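December, notebook 2, simulator trial cont.

Dukside evaluation licence, household scene pack. Installed on the bench machine this morning, second attempt. First attempt failed on the licence server address, which Hokmont support had given us with the wrong port. Corrected by Imad. The installer does not report this properly – it just sits at the progress bar.

Scope as agreed with Zdeňka: can the pack generate grasp trials on soft furniture that are worth keeping, and is it worth paying for after the trial period. Comparing against our own scene builder, last touched by Svetozár in spring.

Settings: 6 scenes from the pack, 200 trials each to start. Physics step left at default. Object poses randomised, arm base fixed per scene. Logging to the shared drive under Nustar/trial_b.

Notes so far
Scene load is slow the first time, fine after caching.
Seat surfaces are rigid in the collision model whatever the shading suggests. Vendor sheet says "soft contact ready". Asked Hokmont what that means. No reply at time of writing.
Thin objects on the seat sink slightly at spawn in 4 scenes. Raising the spawn height cures it but they then settle at odd angles.
The Python interface is tidy. Matúš had our planner talking to it before lunch.
The random pose tool ignores the exclusion zone if the zone is rotated. Reported.

Sofa scene, approach from above, gripper lined up over the middle of the dark tool:
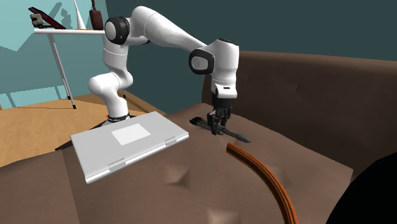 Sofa scene, top-down approach. Tool lying diagonally on the seat, closed grey case to the left, orange-brown strip to the right.

Fingers straddle the shaft at this pose. Whether the planner picks the shaft or the thicker end seems to depend on the seed, so log the seed with every trial from now on (it was not in the default export).

Cost: the quote covers one seat and up to 2,000 trials a month. Too low for us if we go past the pilot. Zdeňka to ask about the next tier.

To do
Rerun sofa scene with seed logged.
Same object set in our own builder, for timing.
Chase Hokmont on soft contact and the rotated zone.
Sota wants the raw joint logs, not the summaries.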